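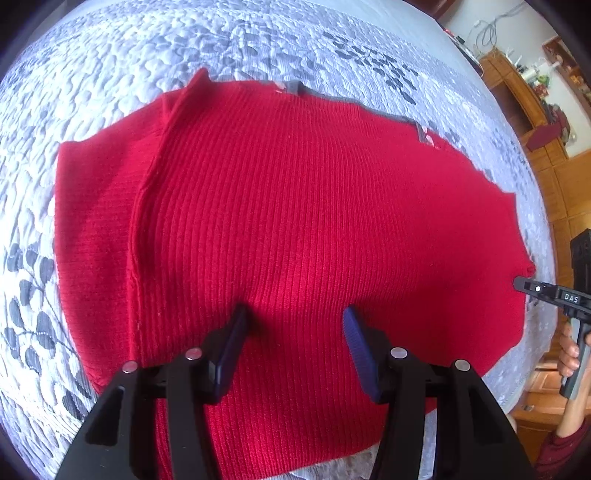 Knitwear folders wanted, Vistport, January start

Olska Knit Library is looking for people to help sort, fold and pack jumpers before the winter lending season gets going properly. Paid. Part time. No experience needed but you do need to like clothes, or at least not mind them.

What we are: a lending library for warm things. Jumpers, cardigans, blankets, a few coats. People borrow for a season and bring back in spring. We've got 1000 items on the books now and the folding has got well ahead of us.

What you'd be doing

- Laying each piece out flat on the bed (we fold on beds here, not tables, kinder on the back if you kneel) and smoothing the ribs straight
- Checking seams, cuffs, neck. Pick off lint. Anything with a hole goes to Emiko, don't try and mend it yourself
- Folding sleeves in, then body, so it fits the shelf
- Writing the ticket: colour, size, fibre if the label's still there
- Packing for the Arboleda branch, 14 to a box for thin knits, fewer for chunky, use your judgment

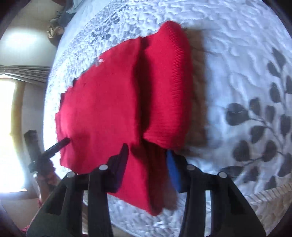

Red ribbed knit, part way through a fold.

Chunky rib is the awkward one. Doesn't want to stay down, springs up in the middle and you end up with a lump. Go slow, press with the flat of your hand, dont pull. Laiba will show you on your first shift and there's a sheet on the wall if you forget.

Hours and pay

Shifts are 3 hours, mornings from 9.30 or afternoons from 1.30. We'd like two shifts a week from you but can be flexible round school runs etc. Paid per shift, same rate for everybody, Laiba has the figures. Travel within Vistport paid back if you keep the tickets.

We expect it to run about 50 shifts in total, split between whoever we take on. Might go on longer if the Alico Street donations come in when they say they will.

You should be

- Over 18
- OK with wool and fluff. If you're allergic this really isn't the job
- Fine with kneeling or leaning for a while (tell us if not, ticket writing can be done sitting down)
- Tidy, and able to turn up when you said

Short nails and no bracelets please, things snag. Clean hands, no hand cream before a shift. Tea is in the kitchen and stays in the kitchen.

How to apply

No CV. Send a few lines saying who you are, which shifts you could do and when you could start. Put "folding" in the subject so it doesnt get lost with the returns. Address it to Laiba Sethi, or drop a note in at the front desk before 4pm. Questions about mending go to Emiko Kikuchi, she may want an extra pair of hands later on so say if you can darn.

We'll reply to everyone by the end of the month.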